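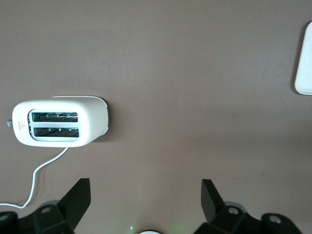
Pusgate wants to know what the thing is supposed to do after the first month, and I couldn't answer. Fair enough. So before I sign anything I'm asking the rest of you.

Home Topics Unanswered Equipment & Money Log in

Is a tabletop arm worth buying for handling small appliances?

We run a small repair and resale shop, mostly toasters and kettles. A dealer wants to sell us 2 arms with grippers on a 4-year payment plan. The pitch is that the arm picks up the toaster, sets it down at the test spot and moves on to the next one. The demo went fine, but it was one toaster on a clear table with a person from the dealer standing next to it. Our intake shelf doesn't look like that. Cords go everywhere. The quote covers the arms, the grippers and "basic setup," and I can't get anyone to tell me what basic means. What should I be budgeting for that isn't on the quote?

posted by Rullville, February 26, 2023

Skurkolholm

Ask what happens with the cord. I mean it. A two-slot toaster is a smooth rounded box and plenty of grippers can be made to hold one, but the cord hangs out wherever it likes and catches on things. If their answer is "you coil it first," then you are paying a person to coil cords for a robot, and that person could have moved the toaster.

Things I'd want priced in writing:

- spare fingers and pads, and how long they take to ship
- the table, mounts and any guarding
- hours to teach it a new model of toaster, and who does the teaching
- software fees after the first year
- what a service visit costs, including travel

Then get your own stock in front of it. Bring 57 items off your shelf, good and bad, and let it run with no dealer staff touching anything. Write down every time a person has to step in. If they won't allow that, you have learned something for free.

I'd also start with a single arm. The second one is in the quote because it makes the discount look better.

Ventura

get one, labor is only going up. ours paid for itself

Pusgate

Paid for itself doing what? Moving a toaster a couple of feet saves very little. The time in our shop goes to crumbs, stuck levers and finding out which side doesn't heat. I don't see any of that in the quote. I'd put the money into a second test bench and look again in May, when we know what the rent is doing.

Comments (3)

Rullville: Asked about the cord. They said it's "on the roadmap." Not signing yet.

Skurkolholm: Get the roadmap in the contract, with a date, or leave it out of your math.

Ventura: we do boxes, not toasters, should have said. 7 sizes and they never change

Contact us | Copyright the site and its posters | Back to top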